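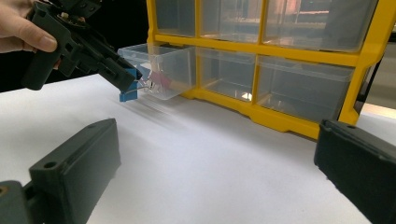 Page 77

Dilleck Hanging Rail Kit for Small Galleries

$159 per kit, rail color white or black
Ships from Jevport

Every gallery wall has a history, and most of it is holes. You fill them, you sand them, you paint over them in a white that was supposed to be the same white, and then a group show goes up with a dozen artists in it and the drilling starts again. The Dilleck rail goes up once, near the ceiling, and after that your pictures hang from cords and hooks. The wall gets to retire.

The kit covers one wall of average ambition. If you have a long room, order two kits and join them with the connector in the bag marked C. The joint is visible if you stand on a ladder and look for it. Visitors to openings rarely bring a ladder.

What's in the box

Rail in 2 lengths, with end caps
9 clear cords with sliding hooks
Wall clips, screws and anchors
Connector for joining a second kit
Hex key (you will lose this, and we sell spares)
Paper template for marking clip positions
Instructions, one sheet, in sentences

Weight and common sense

Each cord holds a framed work of the sort one person can carry without making a noise. For anything heavier, use two cords, and for anything with a stone in it, call us first. We once had a long phone conversation with a gallery that wanted to hang a canoe. It was a nice canoe. We recommended the floor.

The hooks lock by friction and slide when you squeeze the tab. They will hold a picture level if you hang it level. Frames that tip forward at the top usually have their wire set too low on the back, and no rail on earth will fix that, although a pair of felt bumpers might.
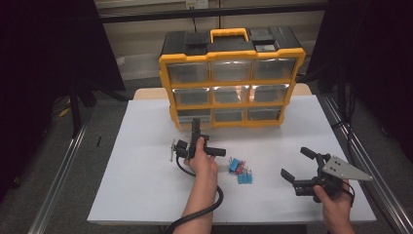
Nine-drawer organizer with carrying handle

Putting it up

Allow an afternoon and start with the template. Tape it along the wall, check it with a level, and mark your holes through the paper. Old buildings have ceilings that wander, so decide early whether you want the rail to match the ceiling or the planet. We suggest the planet. Your eye will argue with you for a week and then give up.

Drywall anchors are included. For brick, plaster or that mystery material found behind the paint in former shoe stores, buy anchors made for it. Snap the rail onto the clips from left to right, pressing until you hear the click. If you hear a crack, that was a clip, and there are extras in the bag.

Rails can be painted. Take the cords out first – we mention it for a reason.

Which one do I want?

The standard kit suits paintings, prints and photographs. Textile people should look at the Fonitz clamp bar, which hangs from the same cords and grips a blanket or weaving along the whole top edge without pins. It comes with a padded lining and is sold separately.

The Kravchuk label holder also clips to the rail cord and keeps the title card beside the work. It takes a standard business card, so the artist statement will have to be brief. Some of our customers consider this the best thing we sell.

Returns

Unopened kits can come back within the season for a full refund. Opened kits can come back too, if all the parts come with them, including the hex key. Painted rails are yours now.

Orders placed before noon go out the same day, except in March, when we count everything in the building and are not pleasant on the phone.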